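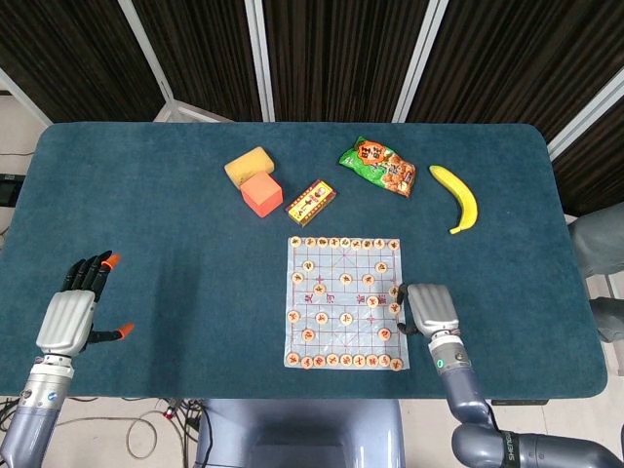

Meine Oma hat mir das Schachspielen beigebracht, als ich noch kaum über die Tischkante schauen konnte, und seitdem frage ich mich, warum wir Erwachsenen so selten einfach mal eine Partie spielen. Ich meine richtig spielen, mit Tee und ohne Handy daneben. Seit Mai versuche ich es wieder regelmäßig, und inzwischen bin ich beim chinesischen Schach gelandet – rotes Gitter, in der Mitte der Fluss mit den roten Schriftzeichen, und daneben immer irgendwas zu knabbern oder wenigstens eine Banane.

Beigebracht hat es mir Yolandi Mathebula, mit einer Engelsgeduld, für die ich ihr gar nicht genug danken kann. Die ersten 3 Abende habe ich nur verloren und ständig vergessen, dass die Elefanten nicht über den Fluss dürfen. Und dass man die Beine vom Pferd blockieren kann, fand ich anfangs richtig gemein!

Was ich daran so mag: Die Figuren stehen auf den Schnittpunkten und der General darf seinen Palast nicht verlassen, der Arme. Meine Kanonen verheize ich trotzdem jedes Mal viel zu früh – wer da einen guten Rat hat, immer her damit.

Am 1. August spielen wir wieder im Café Makhubela, ganz gemütlich und ohne Turnier. Kommt gern dazu, auch wenn ihr noch nie gespielt habt, ich erkläre die Regeln auch zweimal.

Kategorie: Spiele & Freizeit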